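Verside Help Desk Home Tickets Parts Contact
Search tickets Go

Ticket 634: Workstation does not start after processor change
Status: open

The workstation came from our Bustgate office. After the new processor from Drakero was fitted, the fans turn for 8 seconds, then stop. There is no picture on the monitor and no beep. I have tried 2 power cables with the same result.

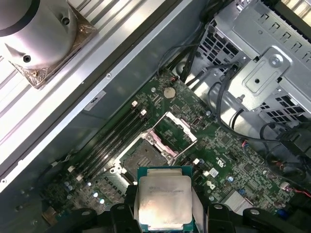 My first suspicion was the memory, so I wanted it out of the question before touching the processor again. With all four slots empty the board should complain with beeps, but it stayed silent. I also plan to change the coin-cell battery, the round silver one above the slots, as the clock was wrong in January.

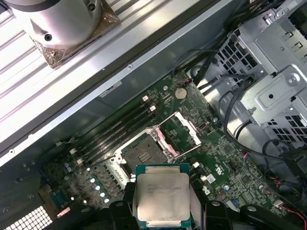

The 500 watt power supply was tested in another machine and works well. Ansari, our board supplier, asks which BIOS version is installed. I cannot read it without a start, so please tell me if it is written on a label somewhere.

Next step: fit the old processor again and try with one memory module. I will write the result in this ticket.

Last updated: 16:40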